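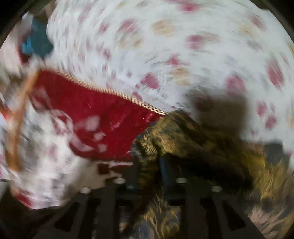
Terciopelo rojo con cordón dorado, pelo largo y tela estampada: telas difíciles para la pinza de mano.

Trucos de taller: una pinza casera para recoger telas

Llevo desde agosto metida en este proyecto y ya me han escrito varias personas pidiendo los detalles, así que voy a juntar aquí lo que hemos ido aprendiendo en el taller compartido de Jastville. Perdonad si me enrollo, que con las telas me pasa siempre (y con los tornillos, desde hace poco, también). La idea es una pinza que primero se maneja a mano y que más adelante irá montada en un brazo pequeño para ordenar el cajón de retales.

El bastidor
El nuestro es negro mate, lleno de ranuras y ventanas rectangulares. Sebastian Moldovan, que lo dibujó, insistió mucho en vaciarlo, y después de pasar una tarde entera con la primera versión maciza en la mano le di toda la razón. ¡Menuda muñeca se me quedó! Además, por los huecos se ve algo de la tela que hay debajo mientras trabajas, y eso se agradece. Lijad los cantos de cada ventana con grano 200, sin prisa, pasando luego una media vieja por encima: donde la media se engancha, todavía queda rebaba.

Los tornillos
Apretadlos en cruz y poco a poco, igual que se hace con una rueda. Si ponéis uno a tope antes de presentar los demás, el bastidor se tuerce un pelín y las puntas dejan de encontrarse. Yo marco las cabezas con una rayita de esmalte de uñas y así sé de un vistazo si alguna se ha movido.

Las puntas
Probamos silicona, fieltro y cinta de goma. Para el algodón nos quedamos con la silicona en tiras de 2 mm, pegada con adhesivo de contacto y una noche entera de reposo bajo un libro gordo. El fieltro resbala en cuanto coge pelusa.

Según la tela
Terciopelo: cerrad siguiendo el pelo y con poca fuerza, que las marcas luego cuestan. Si se os queda una, vapor por el revés y un cepillo suave.
Cordones y ribetes: cogedlos de través. A lo largo se giran entre las puntas y acaban donde les da la gana.
Pelo largo: hay que hundir un poco la pinza hasta llegar a la base. Si cerráis arriba, os lleváis cuatro fibras y la pieza se queda en la mesa. Después, limpiad las puntas con cinta adhesiva.
Algodón estampado: pellizcad un pliegue ya levantado. Sobre tela lisa y estirada todavía nos falla bastante, y Floarea Ursu anda probando con una uñita de plástico en una de las puntas.

Cómo practicar
Mezclad telas gruesas y finas en un montón, sin colocarlas bonitas, y sacadlas una a una. En nuestra última tanda hicimos 62 agarres y fui apuntando los fallos en una libreta, con el tipo de tela al lado. Moved la mano despacio, porque el brazo que vendrá después será bastante más lento que vosotras, y guardad las tiras de goma de repuesto en una cajita con tapa. Las mías aparecieron dentro de la caja de los botones, tres semanas más tarde.

Para la próxima entrada quiero contaros el montaje del brazo, en cuanto Emanuel Grecu termine el soporte de la mesa.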